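Workshop log, Dawber shed
December, Sunday, started 07:40

Pump two off the Lestus is on the bench again. Same pump, same complaint from the ship: the vibration box says the drive-end bearing is going and the engineers say it sounds fine. The box is a Lurnov, the clip-on sort Usura have been pushing at the navy for the auxiliaries. It went red on passage and stayed red, so the ship ran on pump one for the rest of the trip and landed this one when she came in.

I want to get this down before I talk to Graham, because he likes the box and I don't, and I would like the readings written before either of us starts arguing.

As received: coupling guard on, four bolts, one finger tight. Coupling insert worn on one side, not badly. Shaft turns by hand with no catch. No play I can feel at the drive end. A little at the non-drive end, which the box has never said a word about. Gland weeping stains, old. Salt under the mounting foot nearest the sensor, quite a crust of it, and the foot itself has paint on the underside that should not be there.

Ran it on the test loop at 600 rpm, then stepped up. Our own handheld meter on the drive-end housing gave a steady reading well inside what we would pass for refit. Lurnov went amber within a minute of starting and red soon after. Took it off, cleaned the pad, put it back in the same spot. Red. Moved it a hand's width round the housing. Green, and green for as long as I could be bothered to stand there.

So either the bearing is bad in one direction only, or the box is picking up something through that foot. I know which I'd bet on. But I have been wrong about bearings before and it is in this same book, so the housing comes apart tomorrow whatever I think.

About the 93 per cent. It is in the covering letter that came with the kit and people in the office have started saying it as if we had measured it. The letter says the unit "correctly identified 93% of developing faults". Faults in what? It does not say how many pumps, what sort, or whether they were bolted to a ship or to a concrete floor. It also says nothing at all about how often it shouts when there is no fault, and that is the number that matters to a ship with two pumps and one of them switched off on the box's say-so. I have asked Usura twice. First reply was a brochure. Second reply was the same brochure with a different front page.
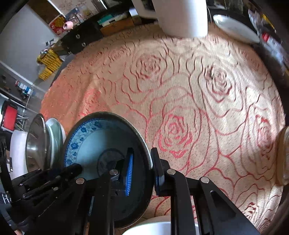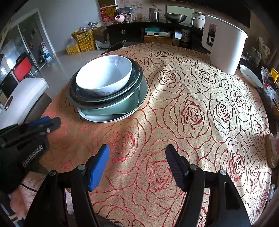

Konrad Szczepańska
Pumps and auxiliaries, Dawber
Filed under: Lestus, seawater systems, Lurnov trial

11:15. Graham Pilkington in. Told him the above. He says the box did what it is meant to do, it found something odd and told someone. Fair as far as it goes. A loose bolt on a coupling guard would also be something odd, and a man with a spanner finds that on rounds for nothing. We left it there and did some work.

Shimmed the salty foot. Scraped the paint off first, then the crust, then got a feeler gauge under it with the other three feet pulled down. Clear gap, so it has been sitting on three legs and rocking on its own paint. Shimmed, torqued, ran again. Lurnov in its original position: amber on start, then green. Handheld: slightly lower than before, hardly worth writing but I have written it in the table at the back.

Graham called that a win for the box. I don't see it. It said bearing. The screen has a little drawing of a bearing on it. If the ship had followed the drawing they would have drawn a new bearing from stores, fitted it at sea, put the pump back on the same bad foot and got the same red light. I would sooner it said "something is shaking" and left the drawing off.

What I will give it: the recording is good. It keeps the last 200 hours and you can pull them off without dismantling anything. I went through the lot over tea. The level climbs slowly and then steps up sharply in one go. A bearing on its way out does not usually step like that. A foot letting go would. That is useful, and it is not in the brochure anywhere, because it needs a person to sit and look at it.

13:50. Checked the ship's own round sheets against the step. The sheets have a tick in every box, same pen, same slant, right down the page. I am not going to build a case on those. There is one note in the margin, "P2 bit lively", no initials. It falls before the step on the recording, not after. Somebody put a hand on it and noticed. Would like to find out who and buy them a drink.

14:30. Rang the ship for the alarm settings. They are on the factory ones. No one changed them when the boxes were fitted and no one was told they could. Factory setting is for a larger pump than ours going by the plate weights in the manual, though the manual is vague and I may be reading it wrong. Graham to check.

There are 32 of these boxes on order for the other hulls. I would like that held until we have run one on a pump we know is good and one on a pump we know is bad, both on a proper foot and both with someone writing down what it says. We have a scrap bearing with a lovely spall in it in the drawer under the vice. Should be easy enough. If the box catches that one and stays quiet on the good one I will say so, in this book, in ink.

To do
Strip drive end, photograph races, keep the grease in a jar and label it this time
Same at non-drive end, where I did feel play
New coupling insert
Ask the ship for pump one's feet to be checked before she sails. Same paint job, same yard, same week
Usura again, by phone. No more brochures
Graham: settings, manual page with the plate weights

16:05. Loop drained, pump isolated, tag on. The Lurnov is still clipped to the housing and showing green with the motor off. Earlier, with the motor off, it was showing amber. Have not touched it in between.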